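Skurkance, week 5: grip order and the basket task

27/12/2021

The lab is closed to undergraduates until the new term, so I have time to write up what the Skurkance group got done before the break. Most of this is for Satish and Liudmyla, who missed the last two sessions, and for whoever takes over the task sheets from me.

Background for anyone new. Skurkance is the student project under Chepkoech Temba's manipulation course at Wosstead. We record people doing small household jobs with a pair of hand-held grippers, then train a policy on the recordings and run it on the two-arm bench. The course requires three tasks. Ours are folding a towel, sorting cutlery, and putting food containers into a two-level wire basket. The towel task is done. Cutlery is waiting on a decision about forks. The basket task is where all the time went.

The first version of the task sheet said "place both containers in the basket." Erick and I recorded 40 episodes against that sentence over two afternoons. When I went through them I found that we had been doing two different tasks. Erick put the first container on the lower level and the second on the shelf. I did the reverse, and in some episodes I used the shelf for both. The replay looked fine in every case. The policy trained on the full set would carry a container up to the front of the basket and stop there, halfway between the two levels.

We threw out my episodes and rewrote the sheet. It now fixes the starting arrangement, which hand moves first, and which container goes to which level. It also says where both hands should be before recording starts: in view, jaws open, nothing touched yet. Mwanaisha wanted a line about sleeves too, after one of hers rode over a marker plate and we lost tracking for most of an episode. That line is in.

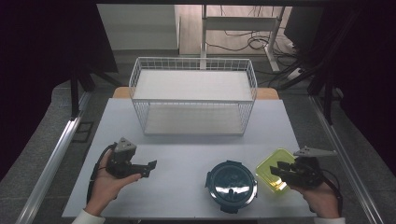
The next problem was approach angle. The containers have lids, and the lids are wider than I assumed when I drew the grasp diagram. If the jaws come in level with the rim, they close on the lid, and on the lift the container hangs from it. A clipped lid will take that. I would not want to depend on it with something heavy inside. Coming in lower works better, but then the gripper body is close to the tabletop and the wrist has to roll outward to clear it. A person does this without thinking. On the bench, the left arm reached a joint limit 16 times in one evening before we moved the basket back from the front edge.

Moving the basket back created its own trouble with the lower level. The shelf is flat and easy to reach from above. The space under it has to be entered from the side or the front, depending on how the basket is turned, and the wire gives the jaws plenty to catch on. My current preference is to push the container the last part of the way with closed jaws after releasing it. Erick thinks a push is a separate skill and should be labeled as one. We have not settled this. I have written it as a single step for now, and the segment boundary can be added later from the jaw-width signal.

Some notes on the equipment, in no particular order.

Cable routing. The cable should hang down past the hand with enough slack to roll the wrist. If it goes over the forearm it pulls on the gripper when you reach forward, and you correct for it without noticing. You can see the correction in the trajectories as a slow drift toward the body.

Marker plates. Check the screws before each session. One of the right-hand plates had turned by a few degrees and we recorded a full afternoon with it. Those episodes can be recovered with a fixed rotation, but Liudmyla should look at my script first.

Glossy lids. Under the ceiling lights they produce a highlight that moves as your head moves. I trained once with the brightness augmentation on and once without it. The version with it did better at finding the container, though I only ran each one a handful of times and would not quote a figure.

Storage. Everything up to the break is on the Kimaro drive under basket_v2. Do not use basket_v1 for anything. I left it there for the report.

Remaining work for January: finish the second set of basket episodes, have someone other than Erick or me record a share of them, and decide on the push. Chepkoech has also asked for the failed bench runs to be kept and labeled, so please stop deleting them. The Dirkness team has the bench first each week, so check the calendar before you book.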